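# Sorting the chopsticks

9 Jul 2026

I finally went through the chopsticks this week. We had them in a drawer with the rubber bands and the takeout menus, and every time I cooked noodles I spent a minute looking for two that matched.
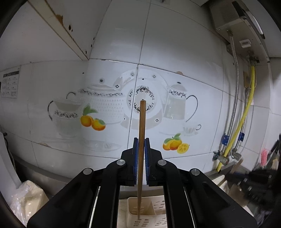
The plan was to keep the brown wooden ones for eating and get rid of anything warped or split. I roll each one on the counter first. If it wobbles, it goes. I also run a thumb down the thin end to feel for splinters. The squared end holds up fine on most of ours, so I don't bother checking it much.

I ended up keeping 21, an odd number, so one of them has no partner. I use it for stirring coffee.

Storage was the harder part. Ebise wanted a tall jar. I wanted them lying flat in a plastic basket so they could air out after washing. We went with the basket. If she still hates it in a month we'll try the jar.

Having everything out also made me look at the kitchen tile again. The grout is chipped in a few places near the printed plate pattern, and the chips have gone brown. I like that pattern and don't want to replace it, so I'll try a small tube of white filler from Prullow first. Mounir says to scrape out the old stuff before putting anything new in. I'll do that on my next day off.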